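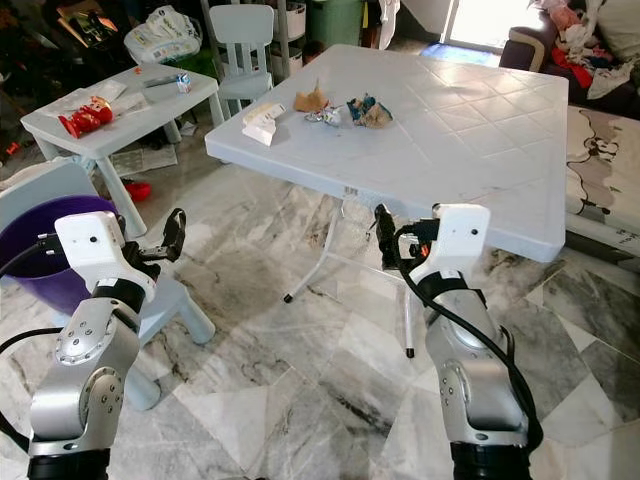 Selon Prapai Tanasarn, 169 démonstrations suffisent largement pour une tâche comme débarrasser une table, à condition que les départs soient variés, et le reste est du temps perdu. Je ne suis pas complètement d'accord avec elle, et c'est pour cela que j'ouvre ce sujet.

Accueil Sujets Membres Règles Rechercher Connexion

Entraide > Apprentissage par démonstration > Collecte de données

Combien d'épisodes avant d'arrêter, et faut-il garder les ratés ?

Posté par jang_litville

Bonjour à tous. Je vous prie d'excuser mon français, j'essaie d'écrire correctement.

Je prépare un jeu d'exemples pour une tâche à deux bras : prendre les déchets légers posés sur une table pliante blanche. Ce sont des papiers froissés, un sachet en papier brun, un emballage argenté, ce genre de choses. Chaque épisode commence avec une autre disposition des objets. J'ai enregistré 169 épisodes jusqu'à maintenant et j'ai entraîné une première politique avec cela.

Le résultat est moyen. Le bras gauche fait son approche assez bien, mais la pince se ferme souvent trop haut sur l'emballage argenté. Avec le sachet brun, il n'y a presque pas de problème. Je pense à trois explications possibles, et je ne sais pas laquelle il faut vérifier en premier : trop peu d'épisodes, trop peu de lumières différentes (j'enregistre toujours le matin), ou bien mes gestes de téléopération, qui ne sont pas réguliers.

J'ai aussi 20 épisodes ratés, où l'objet est tombé et où je l'ai repris. Est-ce que je dois les effacer ? Dans le guide que j'utilise, il est écrit seulement « conserver des trajectoires propres », mais il n'est pas expliqué ce que cela veut dire.

Merci d'avance pour vos conseils.

Étiquettes : téléopération, bimanuel, préhension, objets déformables, qualité des données

Grisov

N'efface pas tes 20 épisodes sans les avoir revus. Il faut séparer deux cas. Si l'objet est tombé et que tu l'as repris calmement, c'est un très bon exemple, parce que la politique apprend à se corriger. Si au contraire tu as hésité longtemps, ou si tu as dû ouvrir et fermer la pince plusieurs fois sans toucher l'objet, je le retire. Moi, je mets une étiquette « reprise » sur les premiers, ainsi je peux entraîner avec et sans, et comparer.

Pour la pince trop haute, je regarderais d'abord les images de l'épisode au moment de la fermeture, avant d'enregistrer de nouvelles données. Une surface argentée reflète la fenêtre, et le modèle peut confondre le reflet avec le bord de l'objet. Si tu enregistres toujours à la même heure, il ne voit qu'un seul reflet. Fais une série vers 16 h et une autre le soir avec la lampe, avec les mêmes objets. Ne change pas la table en même temps, sinon tu ne sauras pas ce qui a aidé.

Dernière chose : ne range pas la pièce derrière. Un fond chargé qui change un peu d'une séance à l'autre est utile, si l'on veut que cela marche ensuite chez des gens.

flalora

plus de données et c'est tout. nous on est montés à 1,129 épisodes pour une tâche pareille et ça allait mieux. les ratés on a tout jeté, pas le temps de trier

Prapai Tanasarn

Puisque je suis citée au début, je précise. J'ai dit 169 « à condition que les départs soient variés », et je demande donc à Jang : est-ce que l'emballage argenté était vraiment à des endroits différents ? Dans mon propre jeu de données, j'avais cru varier, mais quand j'ai dessiné les positions sur un plan de la table, il y avait 6 zones que je n'avais jamais utilisées, toutes du côté opposé aux bras. C'est naturel, on pose les choses où la main arrive facilement.

Je conseille ceci : tracer le même plan, remplir les zones vides, réentraîner, et seulement après décider s'il faut continuer. Pour la régularité des gestes, choisir une seule manière de saisir par type d'objet (par exemple toujours par le sommet du froissé) et la noter par écrit avant la séance. Quand deux personnes téléopèrent, il faut qu'elles lisent la même note.

Je suis d'accord avec Grisov pour l'étiquette « reprise ». Pour la lumière aussi, mais je ferais le plan des positions d'abord, cela prend moins d'une heure.

jang_litville

Merci beaucoup à vous trois. J'ai fait le plan ce matin : l'emballage argenté est presque toujours dans la même moitié de la table. Je vais enregistrer les positions qui manquent, puis une série le soir, et j'écrirai le résultat dans ce sujet.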